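Early Number and Shape Materials
Handout 3: Loose shape blocks and the sorting board
Prepared by Karim Mahasneh, Abu Hammour evening course
Revised 2022-09-24

Read this before you buy anything. The reading for this session (Phillips, chapter 3) is on the shelf, and I disagree with a good part of it.

What the books claim

Shape blocks are sold on the promise that handling a triangle teaches a child what a triangle is. Emrys Phillips goes further and says that free play with blocks "lays down" geometry before the words arrive. I have looked for the evidence behind that line and found one study of 40 children, with no comparison group, run over a single July. They got better at naming shapes. Children that age get better at naming shapes over a summer anyway.

I still use blocks. They are cheap, they keep hands busy, and they give you something to talk about with a child. That last part is where I think the learning comes from, and it depends on you and very little on the block.

The board

A sorting board does one useful job, giving the child an edge to work inside. Plain pale wood is a good choice. Small colored blocks show up well on it, and it doesn't compete for attention the way a printed mat does. The Clarnurora mat has 100 printed pictures on it and I have yet to see a child sort anything on it.

Grain and joins in the wood matter more than you would expect. Children will use a seam as a border if there is one, and will put "mine" on one side and "yours" on the other. Let them. It is sorting, even if the rule isn't yours. 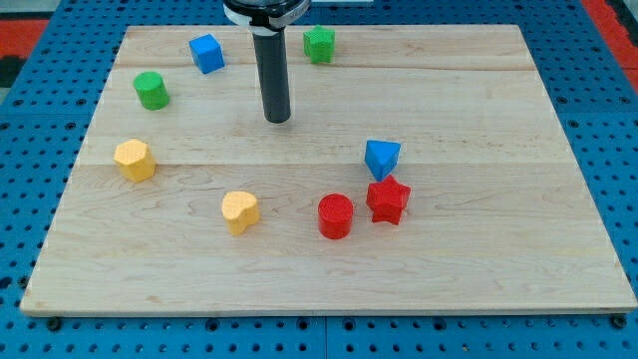

Fig. 1. Small shape blocks scattered on a maple board.

Start from a scatter like the one in Fig. 1. Most kits tell you to begin with the blocks in neat rows by color, and then we are surprised when the child sorts by color. You did the sorting. All that is left is to copy it.

Color or shape?

Young children often go for color first. The catalogs treat this as a stage to be hurried through. I am not convinced it is a stage at all -- color is easy to see from any angle and shape isn't. Look at any block lying on a table from a low seat and a square doesn't look much like a square.

Try this with a partner:

Tip the blocks onto the board and say nothing for a minute.
Ask "Which ones go together?" and write down the exact answer.
Ask "Is there another way?"
Swap roles. The second player has to guess the rule without being told.

Do not say "good job" after the first answer. It tells the child the game is over.

Buying

The Flulum set and the Endska set do the same job. Endska charges more and includes a 290-page teacher's guide, most of it photographs of other Endska products. Whatever you buy, check the age marking on the box. Small pieces go in mouths, and a label saying "educational" doesn't change that.

For next time

Bring your written answers from the partner exercise, with the child's or partner's own words and no tidying up. If you think Phillips is right, bring your reasons too. I would like to hear an argument for chapter 3 that doesn't rest on how much the children enjoyed it.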